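Part 4. Fitting the marker cubes and checking the fingers

I did this bit twice on my Pirum gripper, so learn from me and go slowly.

1. Slide a cube onto each finger mount, with one marker facing up and another facing out to the side.

2. Switch on and wait for the little green lights — one for each cube.

3. Hold the gripper out in front of you, fingers spread and pointing away, and look down at it. Both top markers should be in plain view.

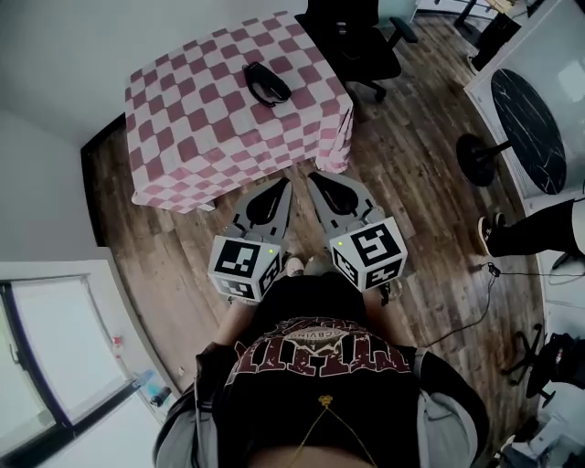

4. Squeeze gently until the pads meet. If one tip sits higher than the other, loosen that mount and start again.

Caution: keep your own fingers clear of the curved tips.

Note: Myfanwy Rosser set her tracking log to stop at 1278 lines and I've copied her — longer ones made my old laptop crawl.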